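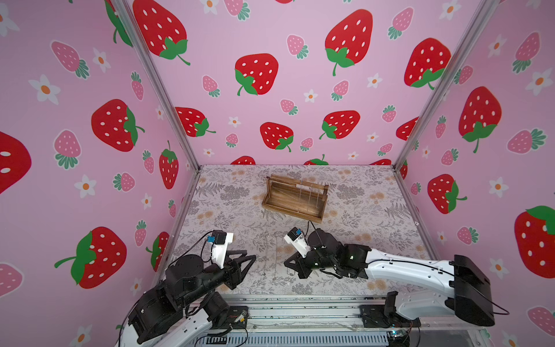 A wooden caddy with slatted sides and a handle bar across the top, against strawberry wallpaper.

Razia Afridi has a soft spot for anything with a handle, and it started with her grandmother's sewing tray, which traveled from room to room in that house the way other families' cats do. So when she set out to write her little guide to caddies for Prevudano, she knew she'd begin with wood.

What she loves is a long bar you can grab without looking — one hand for the caddy, one for the door — and sides low enough that you can see the mustard. A dark interior helps too, she says, because jam happens. Slats are prettier than solid boards (and, yes, a bit more trouble to dust, so keep a dry paintbrush handy).

Her friend Gudrun Eide uses hers for seed packets until July and then hands it over to napkins and forks for the rest of the summer. Razia's own holds yarn, mostly, and a pair of scissors that she is forever hunting for.

And the wallpaper? Strawberries and flowers on pink, with gray ferns underfoot! Razia would paper her whole pantry in it if her husband would only go away for a weekend.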